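Minutes of the monthly meeting, Gotcombe Beer and Toy Makers Fair
Held on Monday in the back room of the Stistamlow brewery, start 19.30
Minutes taken by Faraji Mussa

## 1. Minutes of the last meeting

Accepted with one correction. The hall in Gotcombe can take 1535 visitors at one time, not 1353 as I wrote. I am sorry for the mistake.

## 2. The festival beer

The brewery presented two test brews. The first is a wheat beer with orange peel, the second is a dark mild. Most of those present preferred the wheat beer, but two members found it too sweet for a long afternoon. The brewer will make it a little drier and bring new bottles to the next meeting.

It was agreed to order 2000 cans. The brewery needs the final label drawing before the end of May, otherwise the printer will charge us extra for the quick work.

The name is still open. "Otia" was proposed and had the most support. Before we vote, Faraji will check that no other beer is sold in the region with this name.

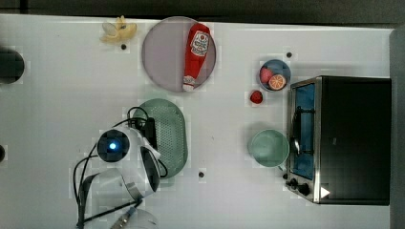 ## 3. Label and toy artist

Spahić has sent three sketches for the label. The meeting liked the sketch with the sleeping bear, and asked for the letters to be bigger, as the alcohol strength is difficult to read. Spahić will also make a small vinyl figure of the same bear - 201 pieces, each with a number on the foot. One piece goes to the brewery and the others are for sale at the fair.

There was a long discussion about the price of the figure. No decision was taken. We will wait until the cost of the boxes is known.

## 4. Stands and tables

So far 9 makers have paid for their stands. Four more have promised to pay this week. Makers who share a table must now give both names on the form, as last year there was confusion at the door.

The food stands will be moved to the courtyard side. The brewery asked that the beer tent does not stand directly beside the children's workshop, and this was accepted without a vote. The new plan will be sent to all stand holders by email.

A question came about electricity for the stands along the back wall. The hall has sockets only on the left side, so cables must be covered with mats. Makers bring their own extension cables.
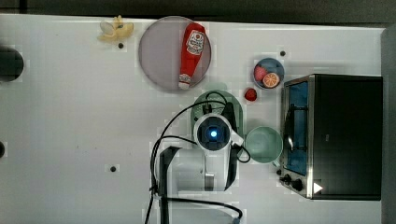 *Tabletop with toy banana and plate*

## 5. Tickets

Online tickets open at the same time as the stand list is published. Children under twelve enter free with an adult. The wristband for beer will be given at the bar and not at the entrance, so that the queue moves faster.

## 6. Other matters

- The banner from last year has a tear in one corner. It will be repaired and used again.
- The band has asked to play at 17.00 and not at 16.00. Agreed.
- The key for the storage room must be returned to the brewery office.

The next meeting is in the same room, again at 19.30. The meeting closed at 21.10.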